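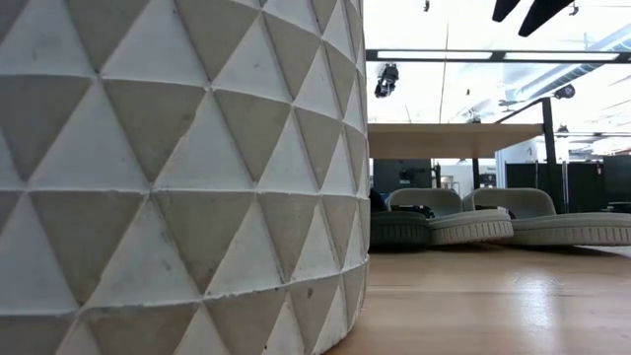 보낸이: Rafferty Obi
받는이: 목재마감 메일링 리스트
제목: Re: [319] 보딕 오일 "한 번이면 끝" 이야기
날짜: 2011년 9월

Nazmiye Gezer 님이 쓰신 글:

> 지난번에 문의드린 부엌 상판 건입니다. 결국 Bodik 오일을 샀습니다.
> Husodar 매장 직원 말로는 한 번만 바르면 2년 동안 손댈 필요가 없고,
> 나무 속까지 스며들어서 물이 아예 안 먹는다고 합니다. 설명서에도
> 흡수율을 86% 줄여 준다고 쓰여 있네요. 어제 한 겹 발랐는데 색이
> 정말 예쁘게 올라왔습니다. 컵을 올려놔도 자국이 안 생기고요.
> 예전에 쓰던 아마인유는 이제 버려도 될까요? 그리고 기존 마감을
> 완전히 벗기지 않고 발랐는데 괜찮겠지요?

Nazmiye 님, 색이 마음에 드신다니 다행입니다만 아마인유는 아직 버리지 마세요.

우선 86%라는 숫자부터 걸립니다. 무엇과 비교해서 줄었다는 건지 설명서에 나와 있습니까? 맨 나무와 비교한 거라면 부엌에 흔히 쓰는 기름은 대부분 바른 직후에 그럴듯한 수치가 나올 겁니다. 물을 떨어뜨리고 1분 뒤에 쟀는지 하룻밤 뒤에 쟀는지도 모르겠고요. 3월에 같은 회사 제품 얘기가 나왔을 때 Brenda Aravena 님이 시험 조건을 문의하셨는데, 답장이라고 온 게 광고지 파일이었습니다. 그 뒤로 달라진 게 있으면 누가 좀 알려 주세요.

"속까지 스며든다"는 말도 저는 잘 안 믿습니다. 마구리 쪽은 꽤 들어가지만 판면 쪽은 깊이 들어가지 않습니다. 예전에 오일 먹인 자투리를 톱으로 켜 본 적이 있는데, 판면에서는 기름 먹은 층이 눈에 잘 보이지도 않았습니다. Bodik이라고 나무 구조를 바꿔 놓을 수는 없겠지요. 하루 지나서 컵 자국이 안 생긴다는 것도 지금 단계에서는 별 의미가 없다고 봅니다. 설거지통 옆에서 겨울 한 철을 나 봐야 압니다.

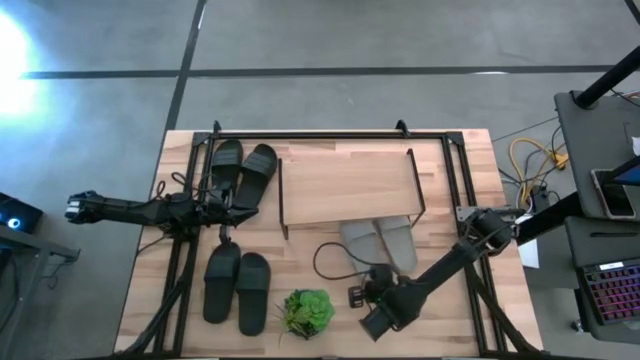

집성목은 한 장짜리 판재보다 판단하기가 더 까다롭습니다. 쪽마다 켠 방향이 달라서 기름을 먹는 정도가 제각각이고, 접착선 근처는 거의 안 먹는 경우도 있습니다. 매장 견본은 대개 손바닥만 한 조각이라 그런 차이가 안 보입니다. 사진의 상판처럼 밝은 색에 줄무늬 결이 드러나는 집성목이면 오일을 바른 뒤 줄 사이의 색 차이가 더 벌어지기도 하는데, 이걸 얼룩으로 알고 덧바르다가 표면이 끈적해졌다는 글이 이 리스트에만 여러 번 올라왔습니다. 저렇게 작은 화분을 올려 두는 자리라면 저는 기름을 무얼 쓰든 받침부터 깔겠습니다. 화분 밑에 물이 고여 며칠 가면 오일 마감으로는 못 버팁니다.

기존 마감을 안 벗기고 바르신 건 솔직히 걱정됩니다. 예전 것이 아마인유였고 완전히 굳은 상태라면 큰 문제는 아닐 수도 있습니다. 그런데 그 전에 집주인이 바니시를 발랐을지도 모른다고 예전에 쓰셨지요? 바니시가 남아 있으면 오일은 그 위에 얹혀 있을 뿐입니다. 확인은 어렵지 않습니다. 눈에 안 띄는 구석을 골라 고운 사포로 조금만 문질러 보세요. 하얀 가루가 얇은 껍질처럼 일어나면 바니시가 남아 있을 가능성이 높습니다. 그렇다면 벗기고 다시 하시는 게 맞습니다.

Trinity Pennington 님은 Helmy 왁스를 오일 위에 얹으면 해결된다고 하셨는데, 저는 이것도 회의적입니다. 왁스를 올린 날은 물방울이 예쁘게 굴러다닙니다. 뜨거운 냄비를 한 번 놓으면 그 자리만 뿌옇게 되고, 다음에 오일을 보충하려면 왁스부터 걷어 내야 합니다. 가구라면 몰라도 조리대에는 일을 늘리는 쪽에 가깝습니다. Trinity 님이 쓰시는 건 책장이니까 경험이 서로 다를 수는 있겠습니다.

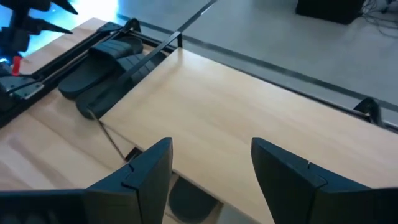
상판보다 살짝 높게 놓인 밝은색 나무판

값 얘기도 해야겠습니다. Bodik 작은 통이 200ml인데, 성분표에 첫 번째로 적힌 것이 아마인유입니다. 두 번째가 건조제고 나머지는 "천연 수지 외"로 뭉뚱그려 놨더군요. Fadinix도 작년에 똑같은 식으로 팔다가 통 디자인만 바꿔 다시 나왔습니다. 비싼 기름이 나쁘다는 건 아닙니다. 빨리 마르는 건 확실한 장점이고, 냄새도 덜하다고 들었습니다. 다만 2년을 버틴다는 주장을 뒷받침하는 자료를 저는 아직 못 봤습니다. Souad Ragab 님이 식당 조리대에 썼다고 하셨는데, 그 뒤로 몇 달마다 덧칠하셨는지 적어 주시면 매장 직원 말보다 훨씬 참고가 되겠습니다.

혹시 직접 비교해 볼 마음이 있으시면 같은 판에서 잘라 낸 자투리 두 개에 하나는 Bodik, 하나는 쓰시던 아마인유를 얇게 바르고 충분히 말린 다음, 젖은 컵을 하룻밤씩 올려 보세요. 마르는 데 아마인유 쪽이 훨씬 오래 걸리니 같은 날 시험하면 당연히 Bodik이 이깁니다. 광고에 나오는 비교는 이런 식으로 한 게 아닐까 의심하고 있습니다만, 증거는 없습니다.

그리고 기름 닦은 헝겊은 뭉쳐서 쓰레기통에 넣지 마시고 펴서 바깥에 말리세요. 저절로 열이 올라 불이 날 수 있습니다. Bodik도 아마인유가 들어간 이상 마찬가지인데 설명서 맨 뒷장에 깨알같이 적혀 있어서 못 보셨을 수도 있습니다.

사포질해 보시고 결과 올려 주세요. 가루 색까지 같이 적어 주시면 좋겠습니다.

Rafferty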